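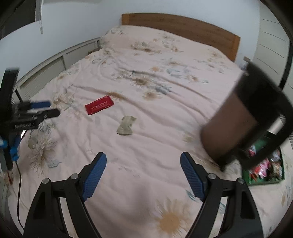
About Us | Our Story

Posted in October by Dario Pagano

Cosik Aero started with two people, one borrowed hangar bay and a Pomar trainer that hadn't left the ground in longer than either of us cared to admit. Muchen Cao had spent years rebuilding propellers for other shops, and I had spent about as long flying behind them and complaining, so when the lease came up at Amato Field we figured we might as well do our arguing under one roof. That was 29 years ago, and we're still here, and yes, we still argue (mostly over the coffee, which Muchen makes far too strong).

These days we overhaul, balance and repair propellers and governors for small piston airplanes. Most of our customers are private owners, along with a few flying clubs and the Rirkidex flight school across the ramp, whose students put more hours on a prop in one summer than many of us do in ten. We see more than 200 propellers through the shop in a normal year. Last year it was closer to 300, and we want to thank everybody who was patient with us while we caught up!

We like to talk before we pick up a wrench. Call and tell us what you fly, how the engine feels at cruise, and whether you've noticed grease where there shouldn't be any. If a dressing and a rebalance will take care of it, we'll say so – and if it needs a full teardown we'll walk you through the findings on the bench, part by part, before you decide anything.

You're always welcome to fly in. Park on the grass side, come through the blue door and ask for Muchen or me. If your prop is staying a while, we'll happily run you into town for lunch or help you find a room for the night.
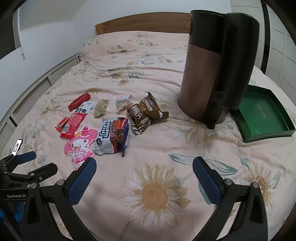
Shipping Us Your Propeller

Please call first so we can send you the right crate. Tape your logbook copies inside the lid, and write your tail number on the outside in big letters – bigger than you think.

14 shares | 2 comments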